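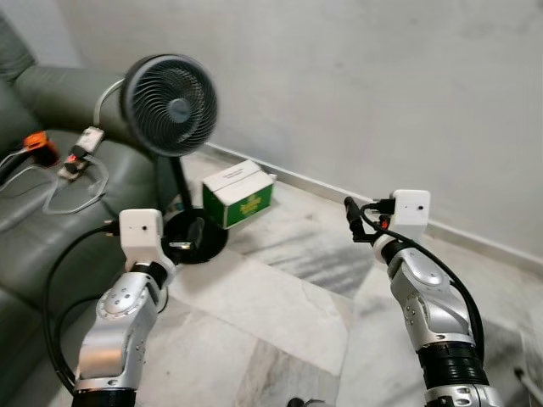 November 2018
By the records desk, Woment

Key control in rented housing: speaker notes

Slide 1. Title. Leave up while people find seats. State scope: mechanical keys for furnished rentals. Electronic locks are out of scope except for the override cylinder, which is still a key and still needs a record.

Slide 2. The stock at Plerdale. At the March audit the register held 3,593 key entries. Of these, 671 could not be matched to a physical key, a signed receipt or a lock change. Pause on this figure. Explain that an unmatched entry is a record fault first. It becomes a security fault only when the lock is still in service, and the register at that time had no field to show it.

Slide 3. Terms. Define these and keep to them for the rest of the talk.
Key: one physical object.
Cut: the bitting pattern shared by a group of keys.
Set: the keys issued together on one receipt.
Cylinder: the part that gets changed. The door number is a location and does not identify the cylinder. Cylinders get moved between doors during repairs, and a register built on door numbers goes wrong the first time this happens.

Slide 4. Numbering. Each cylinder has a serial. Each key has the cylinder serial plus a copy number. Stamp the copy number on the bow of the key. Paper tags come off. Do not stamp the unit address or anything that points to it. If the bow is covered in plastic, use a numbered metal disc on the same ring and record that the number is on the disc.

Click to the sample register page (Mousavi format, four columns). Point out that the old version kept mailbox and bike store keys in a free text column. Those entries made up most of the unmatched group.

Slide 5. Issue. The receipt lists every key by number. "Two sets" is not an acceptable entry. The tenant signs against the list, with the keys laid out and read off one at a time. The issuing clerk signs second.

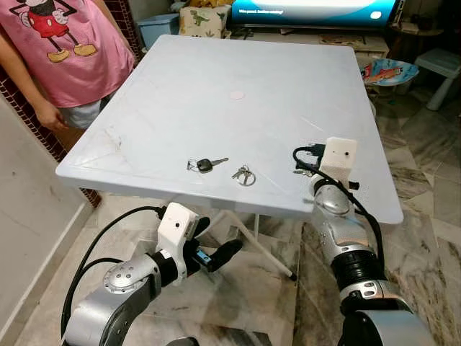
A listener at the March session objected that reading off every key doubled the length of a move-in, and that tenants carrying boxes would sign whatever was put in front of them. The first part is fair for large sets. The answer is to prepare the receipt the day before and do the reading at the unit before any other paperwork. On the second part, concede that a signature proves receipt of the list and little about attention. It is still what the deposit adjudicator will ask for.

Remind the room that private keys must be taken off the ring before a return is counted. Car and padlock keys have been logged as unit keys at two of our sites.

Slide 6. Return. Compare by number, then try each key in the lock. A key with the right number and a worn blade is recorded as returned and withdrawn from issue. If a key is missing, open a loss entry the same day. Do not close the tenancy record with a loss entry open.

Slide 7. When to change the cylinder. Three triggers:
- a key lost with anything showing the address
- a copy number found that we did not issue
- a loss entry still open at the end of the tenancy

Everything else is a judgment for the site manager. Expect a question on cost. The Rukurard cylinders used at Plerdale can be re-pinned on site, so the expense is mostly labor. Do not quote a price; it varies by contract and last time the discussion never got past it.

Slide 8. Storage. Cabinet keys are keys and go in the register. Hooks are numbered by position, with no reference to the unit. The hook list is kept in a different room. Sign-out for contractors expires at the end of the working day, and an overdue key is chased by phone before the office closes.

Slide 9. Cleaning up an old register. Work by cylinder, starting at the door. Read the serial, then look for entries. Going the other way, from the paper to the door, tends to preserve the errors. Mark dead entries as closed and leave them in place. Deleted rows cannot be audited.

Handouts: blank receipt, blank loss entry. Spare copies are in the folder behind the projector cart. Take questions on master key systems last, if there is time.

Contact: records desk, Woment | © Woment | Back to top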